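Saster room episodes – README

Last changed: 27 December 2018

What is in this folder

Simulated episodes of a two-armed robot that works at a table in a living room. I made them to prepare the real robot which I am building in a shared workshop. The real one has at the moment only one arm finished, so the simulation is ahead of the hardware.

The set has 425 episodes in 26 groups. One group is one starting arrangement of the objects. The whole folder needs 2,417 MB on disk.

Where the room comes from

The room model is called Gronotero. I drew the walls and the furniture myself, in the evenings, and the wall texture is a marble which I would not choose for my own home. The arms are simplified models of the Haltumeck arms we are building. The lengths of the links are measured from the printed parts, but the weights are still estimated. Please do not use the joint forces for anything serious.

The view is wide and it looks over the body of the robot, so straight walls look bent. I did not correct this, and the files are stored as they were rendered.

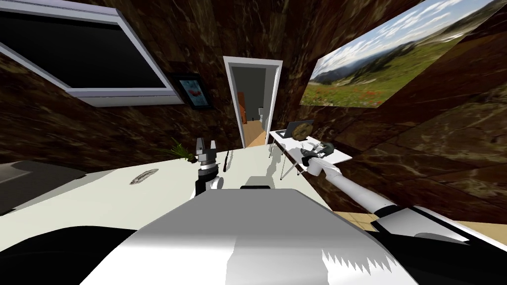

Gronotero room, right gripper over the small table with the laptop, left gripper pointing up.

Most tasks are for the right arm. It has to reach a small object on the side table or on the large white table. The left arm is recorded too, also when it has no task. If you train with both arms, you will want to filter these episodes out – the list is in idle_left.txt.

Files

episodes/ – one folder for each episode, with the frames and a table of joint angles
groups.csv – which episode belongs to which group
idle_left.txt – episodes where the left arm has no task
room/ – the room model and the textures
tools/check.py – looks for missing frames and prints the names

Known problems

Shadows have a sawtooth edge, mostly on the white shell of the body. It comes from the low shadow resolution. A higher setting made my computer too slow.

In 4 episodes the joint table starts one row too late. They are marked with "late" in groups.csv. I will repair them when I have time.

The fingers sometimes go a little inside the object before the contact is found. With soft objects it is worse.

Use

You may use and change everything here, also for paid work. If you publish something with it, please write the name Saster. Corrections are welcome at the notice board of the Jayawardena workshop, or as a patch. I read English slowly but I answer.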